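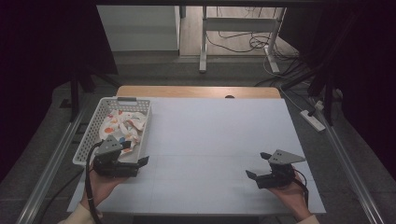 Lawal Wike asked by message whether the right gripper had been reseated before or after the cable was changed, and remarked that the last entry left this open. The order was as follows: cable first, then gripper. The earlier entry has been amended to match.

Station 2, Trisley bench. October, morning.

Reason for work. The right hand-held gripper lost its signal at intervals during cloth handling. The fault came and went with wrist rotation, and the left unit was unaffected. The log shows 18 dropouts over the previous block of work, all on the right channel.

Work carried out.

Both grippers were powered down and unplugged at the station end. The right cable was tested while being flexed by hand along its length. Continuity failed close to the strain relief, at the gripper end. The cable was replaced from Grisidport stock and the old one tagged and placed in the returns drawer.

The right gripper was then opened. The jaw carriage was stiff toward the end of its travel – lint had packed into the guide. It was cleaned with a dry brush and a lint-free wipe. No oil was applied. The guide is meant to run dry, and the residue found on the left unit in the spring came from someone having oiled it.

The screws on both mounting plates were checked. One on the right plate was loose and has been tightened. The left plate required nothing.

Zero position was set again on both units with the jaws fully closed, then checked fully open. The right unit read slightly wide at first. A second pass brought it within limits and the values were saved under the Mkhize profile. The former profile is kept for comparison and should not be loaded.

Cable routing. Each cable is to leave enough slack for a full turn of the wrist. The right cable had been pulled short, and this is the likely cause of the break. Operators should confirm the slack before picking up the grippers, and should set the grippers down on the board and never hang them by the cable.

Service interval. The counter on the right unit stood at 4,000 cycles when it was opened. The Brerkuma sheet calls for cleaning at a higher figure, but cloth work sheds more lint than the sheet allows for. Proposed: brush out both guides every 3 working days while the cloth tasks continue. Lawal Wike to confirm or amend.

Open items.

Spare cables: one remaining. Order placed with Grisidport, no delivery date given.

Left gripper: fingertip pad shows light wear at the tip. Left in place for now – inspect again at the next cleaning.

Dropout log: cleared after the cable change. Counts from this point belong to the new cable only.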